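Category: Course materials > Work and Automation

Session 8: Who wipes the board?

Last week we looked at the Cesstead depot, where Lamduan Phromma's team sorts returned parts by hand. This week it's the same depot after the change, and I think it's the best case in the whole course! Trerkora put in an automatic sorter in August, and the shift board, where the crew write the number of the lane that needs people next, stayed on the wall. 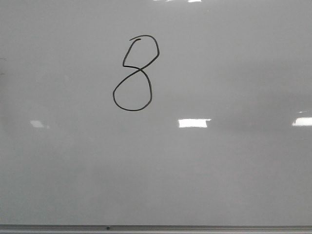 The old job was lifting and reading labels, up to 3552 parcels on a busy day. The sorter reads the labels now. What the crew do is judge: which lane is about to jam, who goes there, when to stop the belt (and when to leave well alone). Octavio Riquelme spent years on lane work and now trains new starters in it. He told our group he goes home less sore and more tired in the head, and we'll spend a good while on that remark.

Some terms for your notes. Task shift: the job title stays, the work inside it moves. Hand-over point: the moment a machine passes a decision to a person. Quiet skill: something a worker knows that was never written down, such as the sound of a belt running slack.
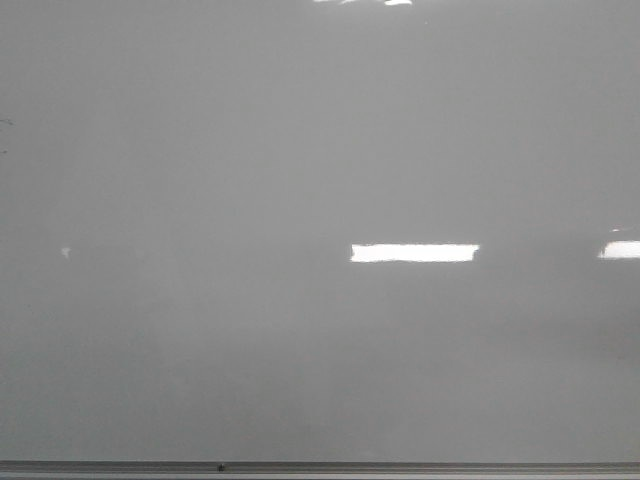

Management at Jarbridge, the parent firm, wanted screens over every lane. Amancay Quezada argued for keeping pen and board, and her case is lovely to read. A board with no number on it is a message too: stay where you are. Everyone on the floor can take that in at a glance, even with ceiling lights shining back off the surface, and anyone may change it without a password. Ask yourselves who would hold the password.

Reading: Fuentealba's chapter on the Palma warehouse, first half only. Write 200 words on one quiet skill from a job you have done, and bring it to Kamil Lukáč's seminar.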